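Ticket: No sound in left monitor wedge, Drelon Hall
Status: Solved
Opened: Saturday, load-in

Huge thanks for jumping on this so fast! The band's Prirkville show is tonight and the singer's left wedge went dead 20 minutes into soundcheck. The right one sounds gorgeous. We swapped the speaker cable and got nothing, then tried channel 19 on the desk -- still nothing. 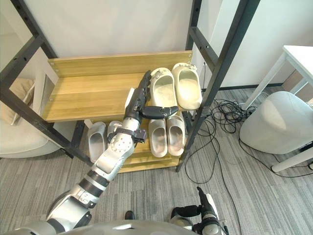 Is the amp getting any signal at all?

The input light on side A stays dark, even with the send wide open.

Great clue! Please move the send to output 3 and try again.

Update, 4:15 pm: WE HAVE SOUND! Output 2 on the stage box was bad. Everything is patched through 3 now and it's loud and clean. The Nwankwo crew will swap the box before Zasville. Can't wait for doors!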